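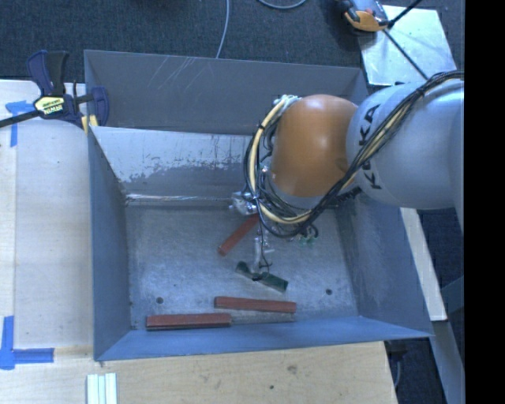 Metal bin, robot arm at right.

Mar 3, 2018. Pendant bench, Drerdale order

Mother-and-child pendant, second casting. Sterling, two linked rings, the small one soldered inside the large. The first casting had porosity at the bail and went back in the scrap.

Sprue moved to the back of the large ring. Flask held longer at the top of the burnout. Surface is better, still a few pits on the inner edge where the engraving wheel can't reach. Filled two with hard solder, left the rest.

Join: medium solder, one chip on each side. Small ring shifted when the flux bubbled. Reset with binding wire and reheated. Joint is sound but the gap is uneven by eye. Babar wants a jig cut from charcoal block before we do the next one.

Engraving: customer text is the child's first name plus birth month (May). Grerkum sent the new template and the letters close up at that size. Went back to the old Nimell one, wider spacing. Test strip in copper is in the tray.

Finish: sanded to 1,000 grit, then tumbled in steel shot for 47 minutes. Edges softened more than I like. Try less time.

Chain: Figueiredo cable, 8 on hand. Clasp on one is stiff, set aside.

Open: Judite Cordeiro to confirm whether the card insert says "mother" or "mom". Order form has both. Don't print until she replies.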